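Zwischenbericht an die Trasta-Förderung
Vorhaben: Prüfregeln für Serviceroboter in Innenräumen, Arbeitspaket Simulation
Stand: 1.11.21

Im Berichtszeitraum sollte der Entwurf des Regelkatalogs einmal vollständig gegen simulierte Läufe gehalten werden. Gelungen ist uns das für den Teil Annäherung und Greifen. Der Teil Übergabe an Personen ist offen, und wir raten davon ab, ihn im Antragstext weiter als »weitgehend abgeschlossen« zu führen. 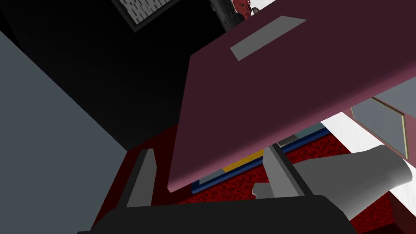
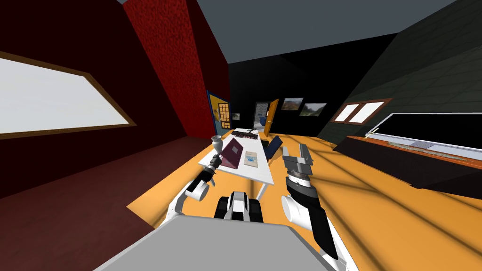

Kamura hält unsere Zurückhaltung für übertrieben und schreibt in der Stellungnahme zum Entwurf, wer jede Regel erst am realen Gerät bestätigt sehen wolle, werde nie einen Katalog veröffentlichen; die Simulation sei wiederholbar, die Werkhalle sei es nie. Dem zweiten Halbsatz stimmen wir zu. Wiederholbar ist allerdings auch ein Fehler im Kontaktmodell, und zwar in jedem Lauf gleich.

Zu den Läufen
Ausgewertet wurden 771 Läufe. Die geplanten 600 sind damit überschritten, was in der Projektübersicht als Erfolg vermerkt ist. Wir bitten, diese Zahl mit Vorsicht weiterzugeben. In 400 Läufen blieb die Einrichtung des Raums unverändert, es wechselte nur die Startposition des Roboters. Für die Frage, ob eine Abstandsregel in fremder Umgebung trägt, geben diese Läufe wenig her.

Zum Regelkatalog
Der Entwurf enthält acht Regeln. Am besten steht Regel 2 da (Geschwindigkeit des Greifers in der Nähe von Möbelkanten). Sie ist messbar formuliert, und zwei Prüfer kommen bei demselben Lauf zum selben Ergebnis. Regel 5 verlangt, dass der Arm »jederzeit vorhersehbar« bewegt wird. Auf Nachfrage, für wen vorhersehbar und woran gemessen, bekamen wir von Bristetti und von Arancibia unterschiedliche Antworten. Bristetti meint die Bahnplanung, Arancibia den Menschen im Raum. Solange das so bleibt, prüft jeder etwas anderes und beide melden »erfüllt«.

Regel 7 (freies Sichtfeld vor dem Greifen) macht uns die meiste Arbeit. Sobald der Greifer unter oder dicht neben einer größeren Fläche arbeitet, ist die Vorgabe in der jetzigen Fassung kaum einzuhalten. Bristetti schlägt eine Ausnahme für »übliche Arbeitssituationen« vor. Wir halten das für gefährlich ungenau: Mit dieser Formulierung ließe sich fast jeder Verstoß nachträglich zur Ausnahme erklären. Unser Gegenvorschlag, eine Mindestsicht mit Haltepflicht bei Unterschreitung, liegt den Partnern vor. Eine Antwort haben wir noch nicht.

Zur Dokumentation
Die Protokolle der älteren Läufe nennen den Softwarestand nur teilweise. Ohne diese Angabe kann ein Dritter nichts nachstellen. Wir haben die Angabe jetzt zum Pflichtfeld gemacht und lassen Läufe ohne sie aus der Wertung fallen. Die Gesamtzahl wird dadurch im nächsten Bericht sinken.

Mittel
Der Abruf liegt im Plan. Aus dem Posten Reisen soll ein Teil in Prüfstunden am realen Gerät umgewidmet werden; der Antrag geht noch im November an Sie.

Offen
Abstimmung zu Regel 5 und Regel 7. Vergleichsläufe am realen Gerät, bisher keine. Wortlaut der öffentlichen Zusammenfassung: Der Begriff »nachgewiesen sicher« steht dort weiterhin, und wir tragen ihn nach jetzigem Stand nicht mit.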